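Home | Talks | Program | Speakers | Contact

Small Parts, Long Life: what I learned from keeping old kitchen machines running
Speaker notes, Zsolt Dobos
Soscombe Repair Evening, Thursday, 7 p.m.

(Slide 1. Wait until people sit down.)

Good evening, and thank you for coming. My name is Zsolt. I will speak for the first part and then we open the machines on the side table. Please stop me if I speak too fast. My wife says I do.

I want to begin with my grandmother's coffee mill. It is a Julix, bought in 1958, and it was used every morning until August of last year. Then the handle turned and no coffee came. I opened it on a newspaper and found one gear with four teeth missing. All the other parts were in good order.

(Hold up the mill. Do not pass it around yet, the drawer falls out.)

In the shop they told me to buy a new one. I was a little offended for the mill. I wrote to 11 sellers of old parts and received two answers, both negative. So I began to learn about gears, which I had not planned to do at my age.

(Slide 2)

Now, some words about teeth. If you want to replace a gear, you need the number of teeth, the outside diameter and the size of the hole. Please measure the hole twice. My first replacement was beautiful and it did not fit on the shaft. I keep it on my desk to hold down letters. 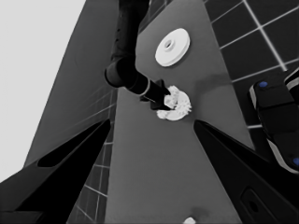
Slide 3. Gear-shaped part pressed by a gripper, with a round disc on the table (computer rendering).

Material is the next question. The old Julix gears are metal. In the Zunar mixers, which many of you have at home, the main gear is plastic. People complain about this, and I complained too. But the plastic gear is made to break first, so the motor does not burn when the dough is too heavy. If you put a steel gear there, you save a cheap part and lose an expensive one. I did this to my neighbor's mixer. We are still friends — he got mine.

(Pause here. Somebody usually has a Zunar story. Let them tell it, but only one.)

(Slide 4)

Grease. Use less than you think. In the mill I use none at all near the coffee. In a mixer I clean out the old grease completely, with a wooden stick and a cloth, and then I put in new food-safe grease. Old grease that became hard is the reason for many noises. Of the 75 machines in my notebook, 55 needed only cleaning and grease. I was disappointed by this number at first, as I like to make parts.

(Slide 5: the notebook)

I write down every machine: the maker, the fault, what I did, and if it came back. My handwriting is bad, so I will read one page aloud. "Owen hand blender, smell of burning, brushes worn, new brushes, came back after one month, my mistake, spring was in the wrong way."

(If there is time: the story of the egg timer. If not, go to the last slide.)

(Slide 6)

For the practical part, please take a tray and a screwdriver. Put the screws on the tray in the order you remove them. Unplug everything before you open it, also if you are sure it is unplugged. The Owen blenders have a hidden screw under the label, so feel with your finger before you pull.

Questions first, then tea, then machines.

Share 14 | 3 comments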